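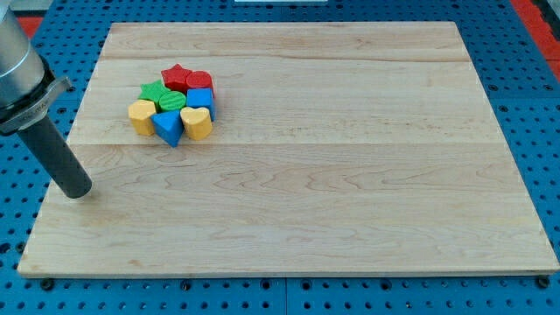 Según mi hermana, lo de aprender a hacer pan de masa madre a estas alturas es una forma cara de desayunar peor. Me lo dijo por teléfono a las ocho de la mañana, mientras yo pesaba harina, y añadió que en Lindsay hay una panadería que abre a las seis. Le contesté que ya lo sabía y seguí pesando.

Octubre, cuarto intento. Harina de fuerza, 1000 gramos, la del molino de Wirkholm. El saco lo compré en septiembre y aún queda más de la mitad. Agua, 700. La masa madre la refresqué anoche antes de acostarme y esta mañana había doblado, con burbujas también por los lados del tarro. En el segundo intento la usé demasiado pronto y salió una cosa densa que acabó en picatostes.

Dejé la masa cuatro horas en la cocina con pliegues cada media hora. Hoy hacía fresco y creo que necesitaba una hora más, pero tenía que bajar a Norwood a recoger las gafas y la metí en la nevera tal cual. El autobús llegó tarde. Las gafas bien, aunque aprietan un poco detrás de la oreja izquierda. Me dijeron que volviera si seguía molestando.

De vuelta paré en la ferretería de Drarkgate a preguntar por un termómetro de horno. Los tenían de dos clases, y cogí el barato. Luego, en casa, vi que el mío marca 250 en el mando y dentro no pasa de 220, lo que explica bastantes cosas — la corteza pálida de los otros tres panes, por ejemplo. Apuntado en la tapa del cuaderno.

Horneé por la tarde, 45 minutos, los primeros 20 con la olla tapada. Ha subido más que los anteriores y el corte se abrió por donde debía. Por abajo está algo quemado. La próxima vez pondré una bandeja debajo.

Lo abrí antes de que se enfriara del todo, y la miga estaba un poco gomosa en el centro. De sabor, más ácido que el de la semana pasada. Cené dos rebanadas con aceite y una sopa de sobre.

Mi hermana ha vuelto a llamar a las nueve para saber cómo había quedado. Dice que le guarde la mitad. Mañana comprar sal gruesa y levantar el tarro de la encimera, que deja cerco.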